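Section 7. Dropped or Slipping Tools
Applies to the Drasetmont two-finger gripper with textured pads.

Follow this section when the arm stops with fault 3052 (grip lost) or when a held tool shifts during a move. 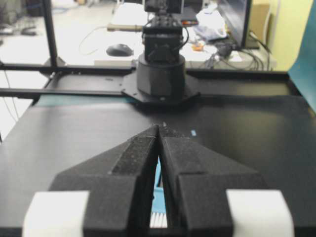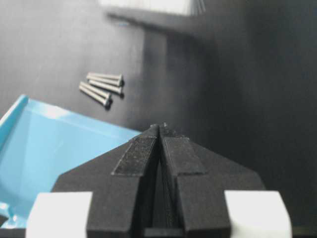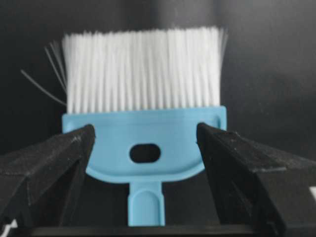 Black gripper fingers with textured pads, wrist camera views.

Urkstead, May

CAUTION: The fingers can close without warning while the fault is active. Press the stop button before you reach in.

1. Press the stop button. Support the tool by hand if it is still in the grip, then open the fingers from the pendant.
2. Move small parts such as pins away from the work area.
3. Look at both pads. Wipe off dust and loose specks with a dry cloth — no solvent.
4. Replace both pads if either one is lifting or worn smooth.
5. For a brush, close the fingers on the sides of the head. Keep bristles out of the grip.
6. Set grip force to 300 and run a slow test lift.

NOTE: Do not raise the force above 533 for plastic tools. Heads have cracked at higher settings.

7. Clear the fault and restart the job at low speed.

If 3052 comes back, leave the arm stopped and send the log to Mehwish Magsi at Plalow. Check the pads again after about 1000 cycles.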